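Dorholm Community Rooms - Progress Report to the Osten Fund
Reporting period ending December

Summary

The grant pays for the winter opening of the Dorholm rooms, which means heating, a part-time coordinator and supplies for the weekday drop-in. We opened on schedule and have kept to the agreed hours, 10 a.m. to 4 p.m. on four weekdays. Evening sessions started three weeks late and that part of the plan is behind.

Attendance

We recorded 2192 visits in the period. The sign-in sheet counts visits and not people, so regulars appear many times. Friday is the busiest day, mainly due to the shared lunch. The target in the grant agreement was 200 visits a week, and we passed it in every week except the first two.

The parent and toddler morning has grown faster than we planned for. We moved it from the side room to the main hall and put the craft group in the side room instead. The craft group has asked for better lighting in there. We have a quote and will pay for it from our own funds.

Evening sessions

The delay was down to the back door lock, which had to be replaced before we could open after dark. Sessions now run twice a week. Numbers are low so far, and we would like to give them until the end of the grant year before deciding whether to keep both.

Fitbridge has been running a seated exercise class in the second evening slot. The first block was free to us. A second block will cost money and is not in the current budget - see Requests below.

Staffing

Mal-soon Nam started as coordinator in the first week. She has redone the booking calendar, set up the rota for the front desk and taken over ordering. One desk shift is still uncovered and she is filling it herself for now.

Supplies and cleaning

Spending on supplies is slightly over the line. Paper goods, tea and cleaning items all went faster with the toddler group in the main hall. We now buy in bulk once a month and keep a stock list in the kitchen cupboard.

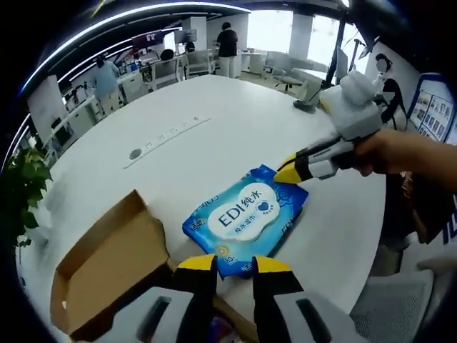

An 80-count pack of wet wipes on a white round table.

Heating came in under budget, so the overall spend is still within the total.

Requests

1. Permission to move 100 dollars from heating to supplies.
2. Permission to use the remaining training money for a second Fitbridge block.

Next period

Finish the side room lighting. Fill the open desk shift. Replace the folding chairs, 36 of them, if the quote from Ma holds. Send out the visitor survey, with results to be included in the next report.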